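Workshop Tips: Bench Notes on Automated PC Teardown
Updated 2020-12-19

These notes cover what the Grerbridge bench learned while testing a method for robot disassembly and reassembly of desktop computers. The method is called Somau. It splits each job into short grasp-and-place steps and scores every step on its own. Most of the tips apply equally to a person working by hand with a tray of small parts.

1. Give every part a fixed seat

A part lying flat on a bench has to be found again before it can be picked up. A part in a molded pocket has a known position and a known angle. In the first round of 500 trials, most failed grasps were on parts that had been set down in the open. After the fixture board went in, the remaining failures moved to the insertion steps. Cut pockets with a slight lead-in at the top edge and leave clearance on two opposite sides for the fingers.

Hard drives should be gripped by the corner or by the holder. A grip across the middle of the cover puts load on the label and lets the drive turn as it lifts.

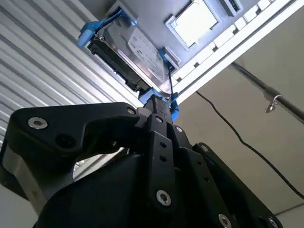

Rhiannon Gwilliam wrote in to ask whether a corner grip is really stable on a full-size drive, as her own tests at Yorath showed the far end sagging as soon as the drive left its seat. She now closes the fingers, waits half a second, and lifts straight up before any sideways travel.

The pause is a good idea and we have adopted it. Sag still occurs. It matters less if the approach into the bay is made from directly above and the last part of the travel is slow.

2. Set the case down once and leave it

Lay the tower on its side with the open side up. Push it against two hard stops and clamp it. The method stores all targets relative to one corner of the case, so a shift of a few millimeters spoils every stored position. If the case is bumped, measure the corner again before the next run. Do not correct single targets by eye – the errors add up and are hard to trace later.

Tie back loose cables before the first run. Cables were the largest single source of stopped runs in our log, ahead of missed grasps. A cable that crosses the drive path by the width of a finger is enough to trip the force limit.

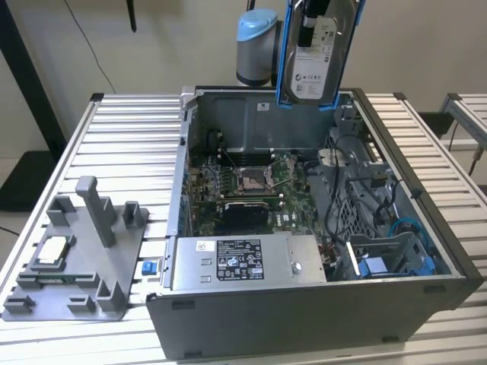 Order of work also has an effect. Drives should go before memory, and memory before the processor. With this order the arm makes its widest moves while the delicate parts of the socket area are left alone. Reversing the order raised the number of force stops in the second round, which ran to 384 trials.

3. Use the caddy as the handle

Drive caddies have long straight rails and a known width. Bare drives vary more. Where a caddy is available, fit the drive to it first and let the gripper work with the assembly. Check that the mounting screws sit flush; a raised screw head will shift the grasp point.

Keep the fingertips off the exposed circuit board and the connector. The planner treats both as no-contact areas. When working by hand, follow the same rule. 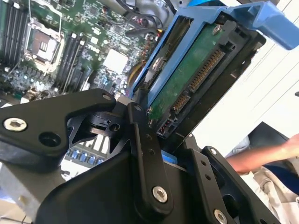
Wrist view: 2.5-inch drive in a blue caddy, circuit board side showing.

4. Train on the failures too

Birger Hovland's analysis for the Bidasby report compared two training sets of equal size. One held clean runs only. The other replaced a share of them with runs in which the grasp slipped and was recovered. The mixed set gave fewer full stops on the drive step and no clear change on the memory step. Total data for the comparison was 1220 runs. Label the slip at the moment it starts and again when the grasp is regained. A single "failed" mark at the end of the run is of little use.

5. Check the fixture board between runs

Wipe the pockets and look for chips along the edges. Confirm that each part is fully down in its seat. A part that leans will still be picked up part of the time, and the results will look like a planning error. Replace printed holders at 2000 cycles, or sooner if a part rocks when touched.
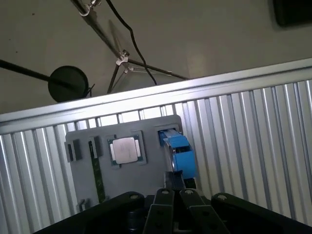 Fixture board with processor and memory module in their pockets; gripper fingers below the blue unit.

6. Settings to write down

Record finger opening before approach, closing force, lift height and insertion speed. Note which camera was used to confirm the grasp. The wrist camera is better for finger placement, and the fixed camera is better for clearance over the case wall. If the lighting is changed, run ten dry passes with no parts before logging any results. A further round with narrower fingertips is planned for January.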